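**Slide 4: the "80 percent" claim** (keep to 2 min, Defne has the clicker)

- Start with the Grudano leaflet line: "80% of washer problems are user error." Pause. Ask who did the counting.
- I wrote to them twice. Got the leaflet back.
- Don't get drawn into detergent brands. Nusrat covers that after me.

What they mean by user error, when you read the small print, is mostly overloading and a dirty filter. Fine. I'll give them overloading. I won't give them the filter, when half the owners I talk to have never been told there is one.

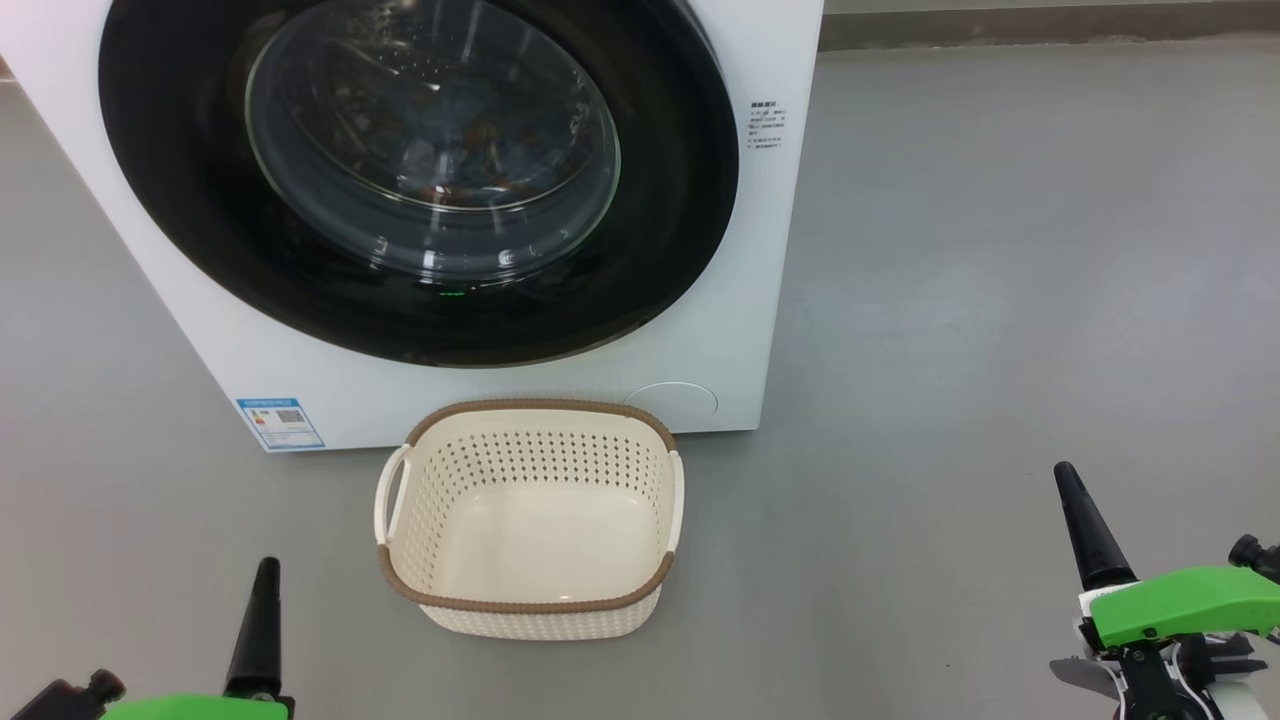

Drain filters are my real complaint. The manual gives them one paragraph near the back, after the warranty. And look how they're built: a faint circle low on the front, toward the right corner, same white as everything around it. Compare the energy label over on the left, blue and white, color scale, QR code. Which of those two was meant to be noticed? (Wait. Let them answer.)

- Basket sizes: Tunley says "one basket, one load." Whose basket? What fabric? Towels and T-shirts are not the same load. Skip if short on time.
- Kadir will ask about the 3,392 survey replies. Say I've read the summary and it doesn't give the questions. Leave it there.

**Slide 5:** lint, and why I don't buy the Okine bag either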